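Mekcombe open day, quick notes

Got in at the paint works just after the gates opened, parking already a mess. 14 of us on the first tour, hard hats, no bags. Athina Katsaros took us round – she runs the tinting room and talks fast, which suited me fine.

Started with the pigment store. Sacks to the ceiling, and a smell like wet chalk. Then the mixing floor. Each batch gets stirred for 55 minutes, sampled, stirred again if the color is off. Greens are the worst apparently. Two batches from the same recipe can dry to differnt shades, and customers notice when they run out halfway up a hallway. Athina's advice was to buy it all at once and check the batch number on the lid. Wish I'd known before doing my stairs.

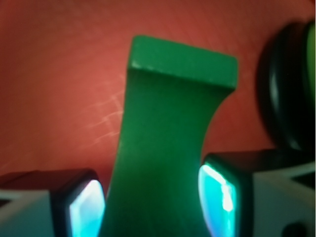
2 min read

Green looks lighter on a top ledge than on the side under it, same with any molding or window sill. So try your sample patch in more than one spot. Savvas Economou in the test lab said to leave it a full day before deciding. He had a wall of 496 painted cards, going back years, some badly faded.

Lunch was soup and a roll, okay, line too long. Skipped the Rarkton brush stand, went back for the roller demo instead. Bought a nine inch sleeve and a tray.

Next open day is in July. Book early, the morning tours fill up frist. Wear old shoes – mine have a white spot on the toe now.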